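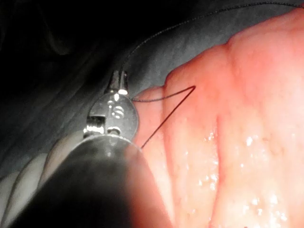 *Fine dark thread beside the tissue.*

# Jorner practice thread, black, on reel

**Item no. 652** | Vikora teaching supplies

Jorner is a braided thread for teaching of stitches and knots. It is sold by the reel and has no needle attached, so you thread the needle of your own choice. We supply it to veterinary schools, nursing courses and also to some people who simply want to practise at home in the evening.

The thread is not sterile and it must not be used on patients or on living animals. Please keep it apart from your clinical stock – the reel has an orange label on both ends for this purpose.

## Details

- Material: braided polyester, light wax coating
- Colour: black (the blue one is no longer made)
- Length on reel: 200 m
- Box: 10 reels, 2000 m in total
- Reel core: cardboard, fits the Astberg table stand

## How it behaves

The wax is thin. In the first metres you may feel it a little on the gloves, and after this it is hardly noticed. A braided thread holds the knot better than a smooth one, and beginners are usually glad of it. If your course teaches also smooth thread, we recommend to start with Jorner and change later.

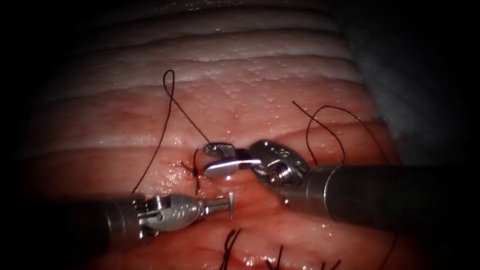 Cut the thread with a sharp blade or good scissors. With blunt scissors the end opens like a small brush and it becomes difficult to pass it through the eye. When this has happened, cut again at a slant. Wetting the end helps less than one would expect, as the wax does not take up water.

Old pieces can be used for knot practice on a board. We do not advise to wind them back on the reel.

## Storage

Dry, in the closed box, away from the window. The black colour can turn slightly brown after long time in the sun, but the strength stays the same.

## Ordering

Single reels and full boxes are both in stock. The Astberg stand is ordered separately. Customers who had the earlier Pirzada reel should note that its core was narrower – the old stand does not fit Jorner without the adapter ring. The next delivery of adapter rings is expected in June.

*Page last changed: 16th April*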